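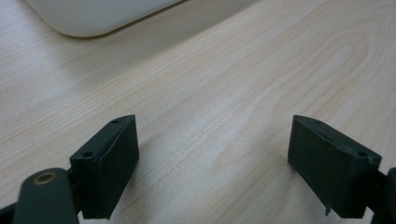 Can you sit in a Crown Court public gallery without being connected to the case?
Anyone over the minimum age can, as long as there is a seat and the judge hasn't closed the court. You don't need to give a reason and you don't need to book.

Monday, March 29, 2021

I sat on the Colten burglary trial for two days last July, up in the public gallery, and I have been meaning to write it up ever since. Petro Hladun asked me again at the weekend what it was like, so he can read it now instead of getting the short version over the phone.

The case was a run of break-ins at lock-up garages on the Wistevthorpe side of Colten. The thieves took bikes, power tools and one outboard motor. Two men were charged. One pleaded guilty before it got to trial, so there was only one in the dock when I was there.

I got there early and went through security. They took my water bottle, made me drink from it and gave it back. The list of cases is on a screen in the entrance hall with the defendant's name, the court number and the time. The time means very little. Ours was down for the morning and started after lunch on the first day, because the lawyers had something to argue about before the jury came in.

The gallery was smaller than I expected. There were marked seats with gaps between them, and an usher told us where to go. Phones have to be off, and he did check.
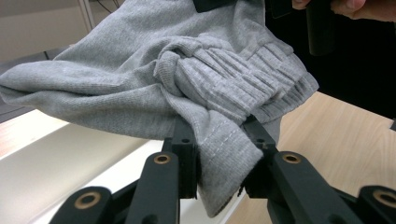 Photo: Forough Kazemi

Most of the first afternoon was a detective called Murray Fraser going through phone records. He read out times and the prosecutor asked him to confirm them. It went on for a long while and one of the jurors was plainly struggling. The part that mattered was a call made from near the garages at 2 in the morning, on a phone the defendant said he had already sold.

The second day was better. Châu Lý, who owned one of the garages, gave evidence about the padlock. She had bought it new and it had been cut clean through. The defence barrister suggested she might have left it undone. She said she hadn't, he asked again in different words, and she said the same thing. I thought she did well.

After her came a man from a second-hand shop on Samuel Street. He had paid £212 for a set of tools and written it in a book, with a name that wasn't the defendant's. The book was passed to the jury — an ordinary red cash book — and they took their time over it.

I couldn't go back for the verdict as I was working. I rang the court office the following week and they told me he had been found guilty on three counts and cleared on one. Sentencing was put off for reports. I didn't follow it after that.

If you want to go yourself, the early part of the week seemed the best time for catching a trial at the start. Bring something to read and take a jumper, as the gallery was cold both days. The car park behind the Hoson building is closer than the multi-storey, but it fills up early. Sandwiches from the van outside were up to £30 cheaper over a working month than the café, according to the usher, who had worked it out.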